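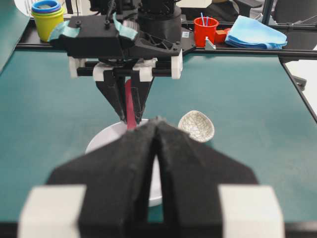 The plate, the small dish and the red thing, on the second morning.

Raili Ikonen had washed dishes for 134 guests at her sister's wedding, and she did not think that one plate should need a whole morning. She said this to Ognjen, but quietly, so that the people from Latov would not hear.

"It is not washing yet," said Ognjen. "It is only holding."

They stood behind the line on the floor with their coffee. On the green table the two arms had come close to each other, the black fingers of one above the plate and the black fingers of the other below them. Between the upper fingers hung something red and narrow. Raili had decided that it was a spatula. Ognjen believed it was only a strip, cut for the test.

"If it is a spatula, it is holding it like my father held a fish," she said.

Halldóra Riis, who owned the canteen and would have to pay, walked up and down by the window. The price was in a letter in her pocket. She had read it to them in May, and after that she had made soup for 800 people in one week and had not mentioned it again. Now she wanted to know if the machine could put a plate away. She did not ask for speed. She asked if it could do it when the kitchen was full and someone had left a cloth in the wrong place.

"It can learn the cloth," said the young man from Latov.

"And the small dish?" said Halldóra. "The one with the lines in it. This was my mother's. Why is it on the table?"

The young man looked at his papers. Nobody had told him about any mother.

Raili put down her cup. For 2 years she had dried that dish by hand, always last, and always with the soft towel, and she knew how it turned a little in the fingers if you held it only by the rim. She looked at the black fingers and tried to guess if they could feel such a thing.

"Can it feel?" she asked.

"It can see," said the young man. "From the wrist."

"I did not ask that."

He was honest, she gave him this. He said that it could feel a little, on some days, and that the plate was easier than the dish, and that a wet plate was harder than both. He said that in Prandlow they had one which folded napkins, and it needed 10 minutes for a napkin, but it was never tired.

"I am tired," said Raili, "but I have finished the napkins."

Ognjen laughed into his coffee. Halldóra stopped by the window and came back to the line — she even put one shoe over it.

"Go on, then," she said. "The plate first. Leave my mother's dish where it is."

The young man bent to his keyboard, and Raili went to find the soft towel.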